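Wax marks on a painted kitchen table - how do I get it smooth again?

I painted my kitchen table back in November with Pornix furniture paint in a very pale grey, then put two coats of Deschamps clear wax over it. It looked lovely for a fortnight. Now it feels tacky when I lean on it and every mug leaves a ring. My sister-in-law reckons I should strip the lot, but I'd really rather not before Christmas!

I did leave it overnight between coats, as the tin says. The kitchen is quite cold, 16 degrees most mornings, if that matters. Can I just buff it harder, or does the wax have to come off?
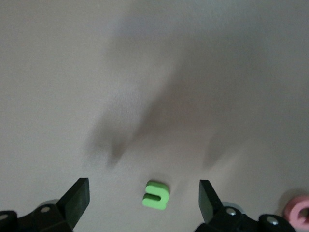 Cold will do it, says dabchick_jo, and so will too much wax. I had the same thing on a dresser. Get some white spirit on a lint-free cloth, wipe a small bit at a time and keep turning the cloth over. The paint underneath should be fine if it's had a month to harden, but try it on a leg first. Then one thin coat, and I do mean thin - you should hardly see it on the cloth. Put the heating on that day if you can bear the bill.

Mossop204
Wax is no good on a kitchen table, full stop. Varnish it.

tealeaf_and_twine
Bit harsh but I agree about varnish for anything you eat off. You'd have to get every trace of wax off first though, or it won't stick. I used the Darkau water-based one in matt, three coats with a light rub down at 200 grit between. It went a touch yellow in one corner, so do a test patch on a pale colour like yours. Coasters till then!

Contact us | © Verkunora Home Help | Back to top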